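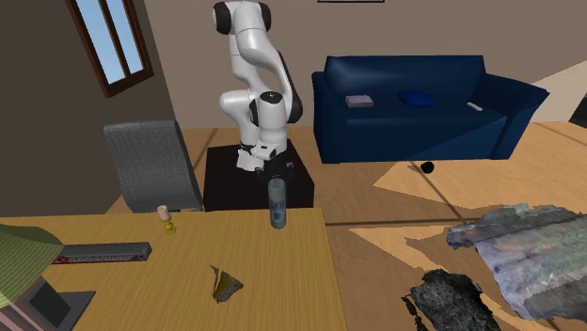

Start pose, living room scene, arm folded over the pedestal.

Planner times out on cluttered table

kerodell_q
Mivex planner, simulated arm, default settings. With the bottle standing right in front of the pedestal I get a timeout at 300 ms in 75 runs out of 80. Remove the bottle from the collision scene and it plans every time. Wrist view below, from another run with a can near the fingers. 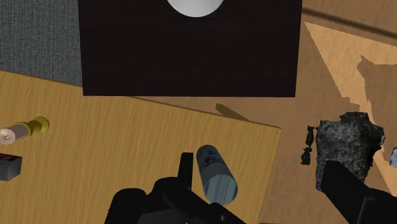 Re: Planner times out on cluttered table

fadia80
Your padding is too large. The folded pose puts the gripper close to the pedestal top, so padded links probably start in collision. Check the start state before touching the timeout.

đỗ_ctrl
Disagree. An invalid start fails at once, it doesn't time out. I'd look at the meshes. The lumpy scanned things on the floor are the likely cost. One of mine had 3334 faces and every check went through all of them. Swap them for convex hulls - the arm never goes down there anyway.

fadia80
Depends on the version. Older ones resample the start until the clock runs out.

kerodell_q
Start state is valid, I printed it. Hulls got me down to some 20 timeouts. I also tried a waypoint over the table with the fingers slightly open and planned each half separately.
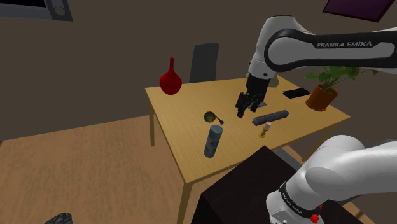 The second half is quick from there. The first is still slow, so I'll cut the padding next and post the log.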